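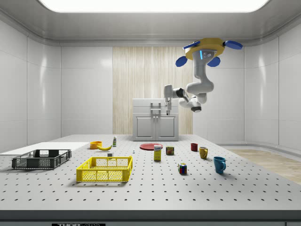
From: Rhun Ifans
To: gripper-eval list
Date: 2020-09-17
Subject: Re: finger length in sim, parallel gripper vs. Gamard

Karim Khalaf wrote:

> Did you rerun the mugs after changing the finger pads? The Dititz numbers
> I have are from March and I don't trust the friction values.
>
> Also, is the arm still floor mounted in your model?

Yes, rerun with the new pads, same seeds, 100 grasps per object. The arm now hangs from the overhead disc and comes down on the table from above.

| Object | Parallel | Gamard |
|---|---|---|
| teal mug, by handle | 90 | 70 |
| banana | 70 | 90 |
| red plate, by rim | 56 | 56 |

The plate is the problem for both. It is flat and shallow, and the fingertips reach the tabletop before they get under the rim. Longer fingers didn't help — the contact solver just pushes the plate sideways.

The Rubik's cube and the Domino carton go next, then transfers into the yellow crate. I would leave the SPAM can until Uwe has fixed its collision mesh.

Can you send me the controller gains you used in March? Mine are still the Breltia defaults.

Rhun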